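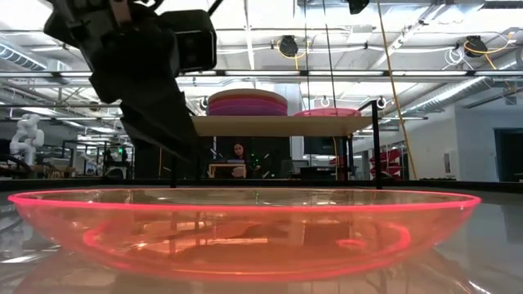
4. Collecting the demonstrations

4.1 What we asked people to show

I'll be upfront that this section is longer than the one on the model. The model took us a fortnight to get going and the demonstrations took up most of the winter, so that's where I have things to tell you.

The task is putting dishes away. A person shows the arm how to pick up a plate from the table and set it on a raised shelf, and the policy learns from those recordings. We picked it for a few reasons, the main one being that everybody in the lab already knows how to do it with their own hands. I can hand the controls to a new person and say "put that on the shelf", and I don't have to teach them the job as well as the controls. I only have to teach them the controls (which is plenty, believe me).

We recorded 1086 demonstrations in total. Of those, 800 were done by remote control, using a handheld leader arm that the follower arm copies. The rest were done by hand guiding, which means the person takes hold of the robot and walks it through the motion. I'd gone in expecting hand guiding to win easily. It feels so natural! You grab the wrist, you move it, the plate goes up. I'll come to why I changed my mind.

4.2 The two ways of showing

Hand guiding first. We put the arm into its floppy mode, where the motors carry its own weight and nothing more, and the demonstrator moves it with both hands. A button near the wrist opens and closes the gripper. People pick this up in minutes. The trouble is that they stand right beside the arm to do it, and so their sleeves, elbows and the backs of their heads end up in the camera view. The policy never sees those things when it's running by itself. We tried masking the person out and got a mess of grey smears that the network seemed to find very interesting.

The other trouble is subtler. When you guide an arm by hand you feel the plate touch the shelf through your own wrists, and you react to that. The cameras don't record your wrists. So the recording has a little pause in it, or a little nudge sideways, and there is nothing in the pictures to say what set it off. Delia Voicu called these "ghost corrections" in our meetings and the name stuck, so I'll use it from here on.

Remote control is clumsier for the person but far cleaner as data. The demonstrator works from a distance, looking at either the real table or the camera feed, depending on the session. When they can only see what the policy will see, they're forced to make their decisions from the same information. If the rim of a plate is hard to spot in the feed, it's hard for them too, and they slow down and wait for a better look. Those slow bits turned out to be some of the most useful material we have.

4.3 See-through dishes

We went back and forth on whether to include clear plastic dishes at all. The easy thing would have been to stick to solid colours, and our first 400 remote demonstrations did. Everything behaved. Then we swapped in the transparent ones and it was like starting again.

Figure 3 shows a moment of work with one of these. The large plate on the table has a neon pink-red rim and a see-through orange side, and the gripper is above it and isn't touching it. The tabletop is shiny enough to throw reflections back, so the camera gets the plate, the room in the plate, and the room in the table all at once. There's another see-through plate, a pink one, already up on the board beside the stack of round ones.

Figure 3. Gripper held above a transparent plate without touching it. The raised shelf board, with stacked plates and a translucent pink plate, is behind it.

Our depth readings over clear plastic were mostly rubbish. They went straight through the wall and reported the table, or else they latched onto a bright spot and reported something floating in mid-air. In the end I took depth out for the dish task and went with colour pictures only. I know some readers will object to that. I objected to it myself for most of July. But a demonstrator watching a colour feed can grab a clear plate, and if a person can do it from those pictures then the information has to be in there somewhere.

What people do, when you watch them closely, is go for the rim. It's the brightest and sharpest part of the plate, and it's also the part you want to hold. None of our demonstrators were told this. We gave them no advice on where to grasp, and nearly everyone settled on the rim after a few goes. A couple of people tried to come in low and pinch the side of the bowl, and they gave it up when the fingers kept skating off the curve.

4.4 The leader arm and its bad habits

The leader arm we used is an early build of the Ulora, with our own handle on the end. It's light and a bit wobbly. The signal goes through a small program called Tiver, which smooths the motion and keeps the follower from doing anything violent if somebody sneezes. I wrote most of Tiver and I'm sorry about the settings file.

Smoothing matters more than I'd have guessed. With too little, every tremor in the demonstrator's hand turns up in the recording, and the trained policy shivers over the plate in exactly the same way. With too much, the follower lags, the person overshoots, and then they correct, and then they overshoot the other way. We had one afternoon of data with the smoothing set far too high and I ended up throwing the whole lot out. The demonstrators thought they were just having a bad day. It was me.

There's also no sense of touch in the setup. The Ulora doesn't push back when the gripper meets something, so people learn to read contact from the picture: the plate shifts, or its reflection slides, or the fingers stop closing. New demonstrators press too hard. They get better, and you can see it in the recordings if you sort them by person and date. I considered dropping everyone's early attempts and decided against it, on the grounds that the early ones contain most of the recoveries. Someone who never slips never shows the robot how to get a slipped plate back.

4.5 What counts as a good demonstration

We argued about this a lot. My first rule was simple, which was that the plate has to end up on the shelf and stay there. Under that rule a demonstration with four fumbles and a happy ending counts the same as a clean one. Delia wanted to trim the fumbles out. I wanted to keep them. We trained both ways (see Section 5) and the answer was in between: keep a fumble when it's followed by a proper recovery, and cut it when the person just stops and thinks.

The stopping and thinking is a real nuisance, by the way. A person hovering above a plate, deciding what to do, looks exactly like an instruction to hover above a plate. Our first policy was wonderful at it. It would come down over the dish, line itself up beautifully and then stay put until I switched it off. We now trim any stretch where the follower barely moves and the gripper doesn't change, apart from a short bit at the start. That single change did more for us than anything we did to the network.

We also asked people to vary things. Left to themselves, demonstrators put the plate down in the same comfortable spot on the table every time, and the policy learns that spot by heart. So between takes the plate gets shoved somewhere new, and every so often the shelf gets a different load. We didn't tidy the rest of the room or hang a curtain behind the work area. People came and went, lights were on or off, and I think the policy is better for it, though I haven't tested that properly and won't claim it.

4.6 Time and effort

A remote demonstration takes longer than a hand-guided one, and it's more tiring. Your eyes go first. We kept sessions short and let people quit whenever they liked, since the takes recorded by a fed-up person are no good to anyone. Negussie, our logging tool, stamps each take with the demonstrator, the dish and the control settings, and it lets you mark a take as bad with one key. I'd recommend having that key. People know right away when they've made a mess of it, and they're much more truthful in that moment than they are in a form at the end of the day.

For a new lab setting this up, I'd say skip hand guiding unless your cameras can see around the person, start with the shiny and clear objects early, and check your smoothing every morning. We froze the recordings used in this paper on July 1, 2022. Takes made after that date, including the ones with the newer Jedon handle, aren't part of any result reported in Section 5.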